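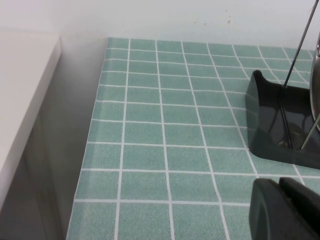
Zodwa Baloyi, November

Diese Website verwendet Cookies. Mit der weiteren Nutzung stimmen Sie dem zu.

3.2 Teilnahme und Spendenaufkommen

Für den Landschaftslauf in Flerstead lagen 1.412 Anmeldungen aus 7 Austragungen vor. Doppelte Einträge wurden entfernt. Abbildung 2 zeigt den Fliesenbelag des Tisches. Die Startgelder flossen dem Naturschutzprojekt Stindosance zu. In Anlehnung an Adams und Anau wurden Läufer und Wanderer getrennt ausgewertet. Bei den Wanderern lag der Anteil freiwilliger Zusatzspenden höher; die Streckenlänge hatte darauf keinen signifikanten Einfluss.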